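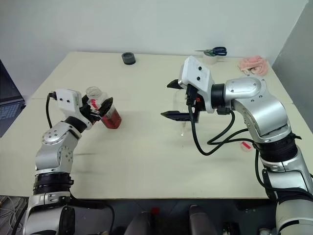 5 min read

The bartender was due to open at eight, and by seven-fifteen it had learned to hold the bottle.

I say "bartender." The members' list at the Lildale workshop has it down as Pludach, after the street where I found the first motor. It is two silver arms on a pale table, and it cost me 2700 dollars, a figure my sister believes to be 96. The left arm pours. The right arm takes the glass and presents it to the guest, or will, once we agree on what presenting means.

"Why is it red?" asked the woman from the pottery bench.

"Cranberry."

"It looks like a murder."

I typed the command. The left arm tipped the bottle toward the glass and stopped there, like a man at a party who has just remembered he is telling the story to the wrong couple. The right arm opened its jaws as wide as they would go and waited.

"Is it thinking?"

"It's waiting for the other one."

"And what's the other one waiting for?"

I looked at the laptop. I had written that part in June, in a good mood, and left no comments. As far as I could tell, the left arm would pour when the right arm said it was ready, and the right arm would say it was ready when it heard pouring.

My parents had been married on exactly these terms.

She pulled up a stool. From the Branstead side of the building came the band saw, then no band saw. I changed one line, then changed it back, then went looking for the scissors, which have nothing to do with software but are nice to hold.

"You could just pour it yourself," she said.

"I could."

It was seven-forty. She went to get her own cup.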